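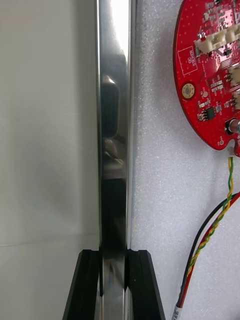 About Wilar

Wilar is a small training shop for robot arms, based in Cleltodbridge. We started with 2 people and one bench. There are more of us now, and most of our days go into guiding arms by remote control so that a program can later learn the job from the recordings.

Our customers take in old electronics and want the parts sorted. Circuit boards, solenoids, wire ends, metal pieces: every load is mixed, and writing fixed instructions for each shape takes too long. We show the arm instead. An operator steers it through the pick, and we save what the cameras saw along with every joint movement.

A job normally starts with 24 practice runs that we throw away. After that we record 200 good ones for each type of part, and the operator marks any run where the grip slipped or the hand hesitated – those are kept in a separate folder, as some customers ask for them. 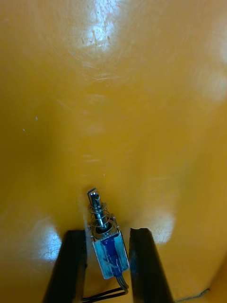 How we work

Ville Rissanen runs the operator room and trains new staff. He came to us from Van Beek, where he repaired conveyor controls, and he still writes the part lists by hand before they go into the system. New operators spend 3 weeks with him. They begin with plain blocks and move on to parts with leads or springs, which are harder to hold at a steady angle.

Operators work in pairs and trade places through the shift. Remote control is tiring on the eyes and wrists, and we would rather have short, clean recordings than long ones.

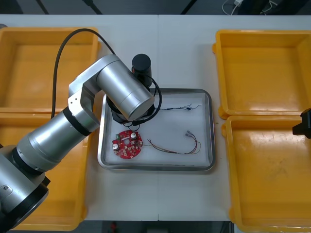 Most of our work today is for Lusel, a parts recovery firm that sends us mixed loads. Their first job with us was a sorting task, and the layout we settled on for it has changed little. Parts go into a steel tray with a white liner, and the yellow bins stand two to a side so that either arm has a short trip. Round boards with wires still attached take the most practice – the operator has to choose a grip that leaves the bundle free to trail behind. We expect to add a second bench in November.

Visits are by appointment. Please write to the office first and tell us what kind of parts you handle.

Page last updated 27 June 2018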